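Table Setting and Service, Unit 5: Laying Out Chopsticks
July
Posted by the Noketti Hospitality course team
2 shares | 0 comments

Chopsticks are sorted into pairs before anything else goes on the table. Match them by length first, then by the pattern on the thick end. Any stick without a mate goes back in the drawer.

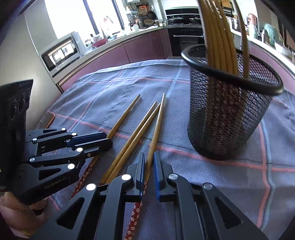

Direction matters when you lay a pair down. In this course the narrow tips face left and rest on a holder, with the sticks parallel to the table edge and closest to the guest. While you are still sorting, keep all the tips pointing the same way so the thick ends can be compared. A red end with small white flowers is easy to match, even on a checked cloth. Plain tan tips tell you very little, so don't try to pair from that end.

Smooth the cloth before setting. On plaid, a stripe can be used as a guide only if it runs parallel to the edge.

For the practical, lay 2 places and leave them for marking. Reading: Goler workbook, page 138. Bring your own holders if you have them.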